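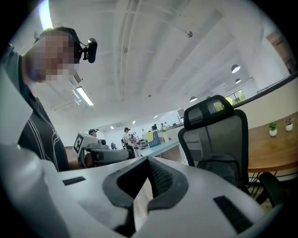
Leaning in for a closer look, headset on.

Fladport Paper Crafters, notes from our meeting of 19th September

Okay, I took the notes again, so blame me for any spelling! We got going a bit late, with the kettle still boiling, and went straight to the card swap.

Card swap. The theme for the next one is windows and doors, any size as long as it fits a standard envelope. I'd asked for birds, but I was outvoted (I'll be making birds anyway). Please bring 3 cards each, with envelopes, and write your stamp set on the back so we can all be nosy.

Cardstock order. We agreed on one big order from Flikgate, in the 220 gsm smooth white. The cream was lovely but it cracked on the fold for several of us, even scored first, so we're giving it a miss. Money to me before the next meeting, please. The order comes to $43 and I'm not fronting it again!

Ink pads. Long chat about the Ikine pads. Some of us love them for blending, and I find they go patchy on anything glossy. No decision, but I'm happy to lend mine out if you want to try before you buy.

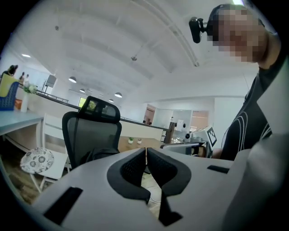

Black shirt with white curves, and a little webcam up top.

Spring fair. We have a table at the Bhattacharjee Hall in March, and seven of us said yes to making stock. Thank-you cards sold best last time, so let's have plenty of those and go easy on the big fancy boxes, which I ended up carrying home.

Die-cutting machine. Still squeaking. I'll bring oil.

Next time: embossing, so bring your heat tool and an extension cord if you've got one.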